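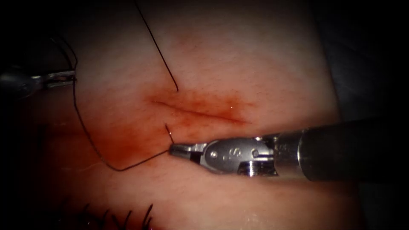
Suture pad with center incision, needle held near the lower lip, thread looped at left.

Skin Pads and Closure Practice: Mulcahy Bench Gallery

The Mulcahy bench is used for wound closure practice on synthetic tissue. Pads are cut to 60 mm blanks and stored flat in the Trudside cabinet, textured face up. Each blank takes one straight incision, and the closure is worked from one end to the other.

The pad in the picture is a pale pink one with pores and short fibers in the surface. The cut slopes slightly down to the right, and the reddish-brown stain is darkest along it. The needle is curved and the thread is black.

Pad stock: Jondach, lot 3517. Bite spacing for the basic exercise is 5 mm, with the same distance from the wound edge on both sides. Leave a short tail before the first knot. A pad is retired after 3 closures or when the edges begin to tear.

Worksheets for the simple interrupted and running stitches are in the Skiltosar binder, under Closure.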